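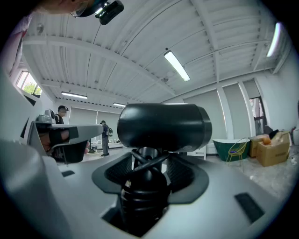 Aug 20, 2024

I've been meaning to write about the grippers at work. It's now been one whole summer of them at Vernow and I still get asked at home what it is I do all day.

Before this I was on the packing benches at the Mokstead site. When the order came in for the new line, 50 of us were told our jobs would change by September, and a few of us were asked if we'd move over to the teaching room. I said yes mainly for the hours.

The work goes like this. You hold a grey gripper in each hand, wear the headset, and do a small job over and over. Pick it up, turn it, set it down, reset. The recordings go off to the people at Lanska, who train the arms on them. My target is 70 good runs a shift. I managed 100 once, on a very dull folding task, and my wrists told me about it the next day.

What has changed most is how I think about my hands. At the benches I never looked at them. Now I have to go slower than feels natural and keep each grab clean, and if I fumble I bin the run and start again. It's tiring in a different way - less in the back, more in the forearms and the eyes. We've asked for longer breaks and got an extra ten minutes in the afternoon.

The pay is slightly better. The talk is less, as you can't really chat with the headset on, and I do miss that. The benches were loud but you knew everyone's business.

People ask if I mind teaching a machine my old job. Some days I do. The union has it in writing that there'll be no forced losses before the Huang contract ends, and after that I don't know. Our room has sent off 1,449 runs of the box-closing task, and some of those are mine.

Next week we start on cutlery trays.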